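Stotier Creek Leaf Pack Project: Final Report
Submitted April 30, 2019
Supervisor: Azucena Ibarra

Introduction

Caddisfly larvae live in streams and build cases out of whatever is lying around, which made them natural role models for a student project. We wanted to know whether they prefer fallen gum leaves or willow leaves, the willows at Stotier Creek being an introduced nuisance with excellent shade.

Method

We filled 34 mesh bags with dried leaves, half of each kind, and tied them to stakes at 3 sites below the Bednarek Road culvert. They stayed in the water for six weeks. The plan called for eight, but the plan had not met the semester timetable. Each bag was rinsed through a sieve and the animals sorted into white trays by family.

Results

Four bags went downstream and were not heard from again. The rest gave us just over 2,000 invertebrates, most of them midge larvae, which were not the subject of the study and seemed determined to change that.

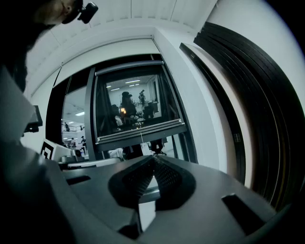 Caddisflies were more common in the willow bags at the upper two sites. At the lowest site the gum leaves won, possibly due to silt, possibly due to our labelling. Willow leaves broke down much faster, so by collection day some larvae were living in what was mostly stalk.

Limitations

See Method.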